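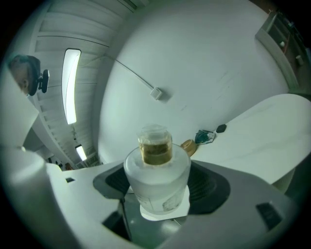

Small jar on big jar: fine for a minute, bad as a storage plan.

Clearing the Catch-All Table
Kestow Home Notes, kitchen and living room tips

Every home has one flat surface where things go to retire. Ours is a table by the wall, and in December it took me 25 minutes to find the top of it. I've since cleared it often enough to have opinions, and they follow in no particular order of importance.

Start with jars

Jars are the easiest thing to be ruthless about, so they make a good warm-up. Open each one and smell it. If you have to think about what you're smelling, it goes. Anything brown and liquid with no label gets one chance to be identified by somebody else in the household, and "I think that's the good stuff" does not count as identification.

Glass on plastic is a poor stack. A lid with a rounded shoulder gives the upper jar nothing to sit against, and you'll find this out at 6 a.m. with bare feet. Stack like with like, wide below narrow, or just give each jar its own spot and accept that you own too many.

Labels: masking tape and a pencil. I've owned the chalkboard stickers. They look lovely right up to the first damp thumb. Write what it is and the month you opened it, and put the tape on the side, where you can read it on a shelf. Lids get swapped. Sides don't.
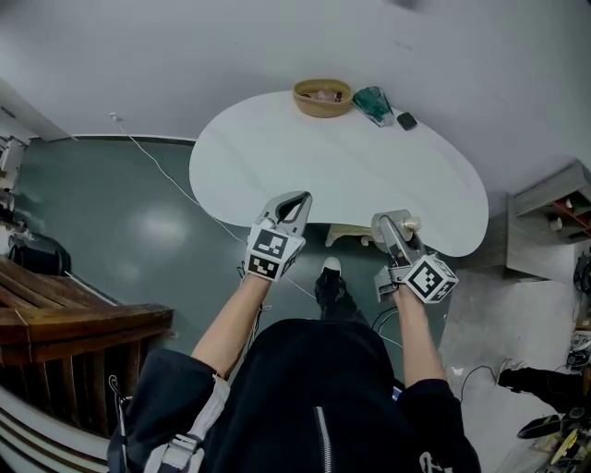

Work from the near edge of the table toward the wall. Most people dive for the far side, where the interesting stuff is, and end up leaning over everything else with a sleeve in it. Pick up one small thing, decide about it, put it where it lives, and only then pick up the next. A woven bowl at the back of the table is a fine thing to have, provided you treat it as a bowl with a job. Mine was bought for fruit and at its worst held a dead battery, two keys to a bike lock and a coupon from Jaltow for a rug cleaner I never rented. Empty it completely every time you clear the table. If you only tidy around it, the bowl becomes a second, smaller table.

Round and oval tables

Square tables have corners, and corners collect piles. I bought an oval one thinking this would cure me. The piles moved to the middle. There is some benefit, though: things near a curved edge look like they're about to fall, and this nags at you in a useful way.

Wipe a curved table along the edge first, all the way around, then the middle in long strokes. Going back and forth leaves a rim of crumbs exactly where your forearms will rest. For white tops, warm water with one drop of dish soap, then a dry cloth. Skip the scrubby side of the sponge. Tea rings come off with a paste of baking soda and water left on for 4 minutes. I have left it on for considerably longer by forgetting it, and it dried into something like plaster and had to be soaked off, so set the timer.

Bags

The bag of bags deserves its own page, and it had one until I lost my notes (they were in a bag). The short version is that see-through bags are worth saving and the rest mostly aren't. With a cloudy or clear bag you can at least guess at the contents. With a solid one you will open it, close it, and put it back, every month, forever.

Use a bag to collect things that belong in other rooms. Hang it off a chair, fill it as you go, and make one trip at the end. The trip has to happen the same day. A full bag on a chair has a way of becoming furniture.

Crumpled scraps, twist ties and bits of wrapper go straight in the trash. You will not need the twist tie. If you do, there are more in the drawer.
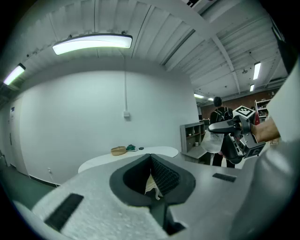
Su wrote in after the last version of this page to say the one-trip rule falls apart in a house with stairs, and that she keeps two bags going, one for up and one for down. She also thinks I'm too hard on chalkboard stickers and that a coat of hairspray fixes the thumb problem. I've tried it on three jars so far. The pantry smells like a prom, but the writing is still there.

Next month: the drawer with the twist ties in it.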